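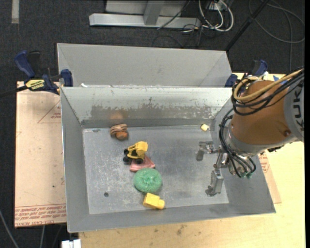 Budget, deuxième version

La première version du budget tenait sur une demi-page et je l'aimais beaucoup. Elle disait : un bras, une pince, une table, divers. Le mot « divers » y faisait un travail considérable.

Ceux qui suivent ce blog depuis l'épisode du compresseur savent où nous en sommes. Pour les autres : nous sommes une petite équipe à Vastumcombe, nous trions des choses dans des bacs, et nous avons obtenu le droit de demander de l'argent pour monter un deuxième poste, à Ustcombe cette fois. Le droit de demander, j'insiste. L'argent est une autre rubrique.

On m'a confié le dossier parce que j'avais eu l'imprudence de dire en réunion que je savais à peu près ce que coûtait le premier poste. J'avais en tête le prix du bras. Tout le monde a en tête le prix du bras. C'est la seule ligne qu'on discute, celle pour laquelle on demande trois devis, et une fois qu'elle est signée on a l'impression d'avoir fini, alors qu'il manque encore de quoi le brancher, le fixer, lui donner quelque chose à attraper et empêcher ce quelque chose de partir en promenade.

J'ai donc repris les factures du premier poste, une par une, avec un café et une mauvaise foi qui diminuait à vue d'œil. Voici ce que j'en ai tiré, dans le désordre où elles étaient rangées.

Les bacs. Le catalogue Zivgate en propose de très beaux, en tôle, avec des parois inclinées. Les parois inclinées, c'est bien pour les objets, qui redescendent vers le fond. C'est moins bien pour la pince, qui doit aller les chercher au pied de la pente. Et la tôle se raye. Au début on s'en désole, puis on apprend à vivre avec un fond plein de griffures et de zones ternes, et les reflets deviennent un sujet de conversation à la cantine. J'ai prévu des bacs de rechange. La responsable des achats m'a demandé s'ils s'usaient vraiment. Je lui ai proposé de venir voir.

Les serre-joints. Ma ligne préférée. Le projet de départ, baptisé Ellery pour des raisons perdues, prévoyait un système de bridage sur mesure, avec un plan et un délai. En attendant, quelqu'un a posé deux serre-joints à barre, de ceux qu'on trouve dans n'importe quel magasin de bricolage. Le bridage sur mesure figure toujours au planning. J'ai mis des serre-joints dans le nouveau budget, sous l'intitulé « solution de maintien », et je n'ai reçu aucune remarque.

L'acrylique. On l'achète en plaques, avec le papier de protection dessus, et je défends l'idée de laisser le papier le plus longtemps possible. Commander une plaque de plus que prévu. Voilà tout ce que j'ai à dire sur l'acrylique, et c'est déjà plus que ce que j'en disais dans la version un.

Les câbles. Je voudrais qu'on m'explique les câbles. Sur le schéma il y en a deux, des traits bien droits. Dans la vie ils font des boucles sur la moquette, ils passent au-dessus du poignet, ils pendent dessous, ils vont rejoindre d'autres câbles. J'avais compté 10 mètres de gaine pour le premier poste, en me trouvant généreux. Pour Ustcombe je demande 300 euros de câblage et de gaines, et je sens déjà que je suis en train de refaire la même erreur avec plus d'assurance.

Les objets. C'est là que le dossier devient délicat à défendre devant des gens sérieux. Un robot qui trie doit trier quelque chose, et il faut que ce quelque chose soit varié : du rond, du pointu, du mou, du troué, des formes qui s'appuient les unes sur les autres. On finit donc par acheter un petit véhicule jaune à roues noires et une éponge verte en filet, et par présenter le ticket de caisse à la comptabilité. La ligne « objets d'essai » s'élève elle aussi à 300 euros. On m'a renvoyé le formulaire avec le mot « jouets ? » au crayon dans la marge. J'ai répondu « oui ».

Je précise que l'éponge a fait l'objet d'un vrai débat. La version bon marché s'effiloche. La version chère s'effiloche aussi, un mois plus tard. Nous avons pris la bon marché en double.

La pince, maintenant. La pince était dans la version un, mais sans ses doigts. Je croyais sincèrement que les doigts étaient compris. La pince et les doigts sont deux références, et le patin au bout du doigt peut en être une troisième si l'on n'y prend pas garde. Comptez plus de 965 euros pour un jeu de rechange convenable, port non compris, et préparez une phrase pour le jour où l'on vous demandera pourquoi il faut des doigts de rechange. La mienne était « parce que le fond du bac est en métal ». Elle a suffi.

La table. En bois. Elle se tache. Je n'ai rien prévu pour la remplacer.

La version deux fait donc quatre pages. Le mot « divers » y figure encore, tout en bas, avec un montant que j'ai négocié seul avec moi-même. Le dossier part en décembre. D'ici là j'attends le devis pour le socle, que le fournisseur m'avait promis pour dix heures du matin, sans dire de quel jour. Si vous avez déjà monté un poste de ce genre et que vous voyez une ligne manquante, les commentaires sont ouverts, de préférence avant que je signe.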